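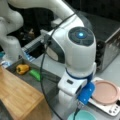 A robotic arm above a play-kitchen counter with toy vegetables, a cooktop and a toaster oven.

Household task automation
From the Kedmont Reference Library, Technology and Work section
Last revised: September

Household task automation is the use of machines to carry out domestic chores that require objects to be found, picked up, moved and put down again. The term is normally reserved for general-purpose machines, such as robotic arms and mobile robots with arms, and excludes single-purpose appliances such as the dishwasher or the washing machine. Closely related work is done on shop-floor chores, among them bin sorting, kitting and machine loading, and the two fields share much of their equipment and many of their methods.

Present machines can perform a number of individual chores under favorable conditions. General performance in an ordinary home, without preparation of the room or a person standing by, has not been established.

Background

Industrial arms have worked in factories since the 1960s. The early machines repeated stored movements, and parts had to arrive in the same place and at the same angle each time. This arrangement suited welding, painting and the stacking of cartons. It did not suit kitchens, where a bowl may be left anywhere and where no two households own the same bowl.

Later systems added cameras and force sensing, which allowed an arm to correct its movement while reaching. From the 2010s onward, many research groups turned to learned control, in which a program is trained on recorded examples of a task. The examples are usually gathered by a person who guides the arm by hand or steers it from a distance.

Kitchen tasks

The kitchen is the most common setting for household studies. It brings together rigid objects, soft objects, liquids, doors, drawers and knobs within a small area. Many groups use a play kitchen for this purpose. Toy food is light, does not spoil and can be dropped many times without damage, and a bowl or plate gives the task a clear end point: the item is either in it or it is not.

Results from such settings are commonly divided by type of action:

Pick and place. Moving a single firm object from a counter to a plate or bowl is the most dependable kitchen skill. Failures most often occur when the object rolls, when it lies against a wall or rim, or when the arm blocks the view of its own camera.

Doors and knobs. Opening an oven door or turning a control requires the hand to follow a fixed arc. Machines manage this well on a familiar appliance and less well on one they have not met before.

Washing and wiping. Wiping a flat surface is within reach of many systems. Judging whether the surface is clean is a separate problem — and in most published trials a person makes that judgment.

Cutting and cooking. Demonstrations exist, generally with prepared ingredients. Unattended work with heat or blades remains rare on safety grounds.

The Jarnivstead trials

The Jarnivstead Household Bench is a set of 125 short chores used to compare robotic arms. Each chore is described in one sentence, such as placing a vegetable in a bowl or clearing a plate from a cooktop, and each is attempted with the objects in a new position every time. In the most recent round, the best entry completed 82 of the chores on its first attempt. Most of the remaining chores involved cloth, thin packaging or objects stacked on one another.

The organizers noted that first-attempt scores do not measure speed. One sequence, in which four items were put away and a drawer was closed, took the leading machine 158 seconds. Time limits were not applied in that round, and machines that paused for long periods were not penalized.

Shop-floor chores

Conditions in workshops and warehouses are easier in some respects. Lighting is steady, floors are level, and the range of objects is known in advance. The firm Ginberg operates arms that sort returned hardware into bins at its Malik warehouse, where the catalog is limited to 300 items. Staff are called when an item cannot be identified or has become tangled with another. The firm does not use the arms for repacking, a task still done by hand.

Sweeping up, coiling hoses, changing labels and clearing jams are seldom automated. Each takes a worker little time, but each differs from the next, and the cost of preparing a machine for any one of them is hard to recover.

Limitations

Several difficulties are common to both settings. Clutter hides objects from view and leaves little room for the hand. Transparent and shiny materials confuse many depth sensors. Grippers with two fingers, the most widely used type, hold firm objects well but have trouble with flat sheets, loose bags and fabric. Cables and hoses attached to an arm can catch on nearby items and must be allowed for when the work area is laid out.

Recovery from error is a further concern. A person who drops a spoon picks it up and continues. A machine may carry on as though the spoon were still in its grip — or stop and wait for help. Training on recorded mistakes has reduced the problem in some systems, although the gain does not always carry over to a new room.

Assessment

Reviewers differ on how soon general household machines will be practical. Supporters point to steady gains in the handling of unfamiliar objects. Critics answer that most trials take place at a single counter, with a limited set of items, and that a home also requires movement between rooms, care around children and pets, and upkeep that the owner can afford. Both groups generally accept that longer unsupervised trials in occupied homes are needed before the question can be settled.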